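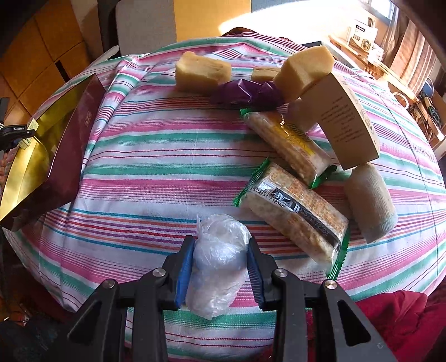
Snack Packaging and Table Clearing: Project Report

1. Purpose of the project

The project looked at how small snacks are wrapped and what that means when a table has to be cleared and the food put away. The question came out of the Nugroho unit on household materials. I wanted to know which kinds of wrapping protect the food, which ones only hold it together, and how much of the material is left over when the food has been eaten.

2. The table

The work was done on a round table with a striped cloth in pink, teal green, white, red and purple. The stripes made it easy to lose sight of a small wrapper, so I learned to check the cloth by running a hand over it. A plain cloth would be better next time.

The items were left in a loose group the way they would be after people have been snacking. They included pieces of yellow cake, a candy in a purple wrapper twisted at both ends, crackers in clear packs with green crimped ends, a small bundle in clear plastic film, a small white cardboard box and a large dark red gift box with gold on it. A few things that were not food were left among them, because a real table is never only food.

3. Method

I sorted the items by how they were closed. The groups were twisted, crimped, boxed and unwrapped. For each group I wrote down whether it could be opened without tearing, whether it could be closed again, and where it should go when the table was cleared. Clearing was done 4 times using the Mernum checklist from class, with the items spread out again after each round.

4. Results

Twisted wrappers were the easiest to open and the only ones that closed again without help. The loose tail of film on the small bundle gives you something to hold, but it also catches on other things when several bundles are put in one bowl.

Crimped packs were flat and stacked well. They could not be closed again after they were torn, so a half-eaten cracker had to go into a Vondent tub.

The cake was the hardest part. It has a soft cut face that sheds crumbs, and it leans on whatever is next to it. In my notes it should be moved first, before any of the packets, and onto a plate with a rim. In the first two rounds I moved it last and had to shake out the cloth both times.

The gift box took up the most room for what it holds. It makes a good tray for the small packets if it is laid flat — standing up, it is only in the way.
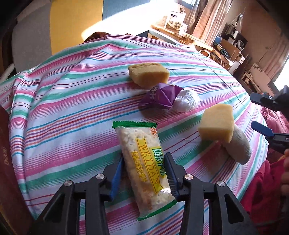

Report submitted 2 June 2020
Elton Household Materials Course, student project 51

5. Discussion

The order of clearing mattered more than I expected. Cake first, then crackers, then candy and other small wrapped things, then boxes. With this order the cloth needed only a light brush at the end.

I did not weigh the wrappers, and that is the main gap in the report. I also used one kind of cracker, so the notes on crimped packs may not apply to thicker film.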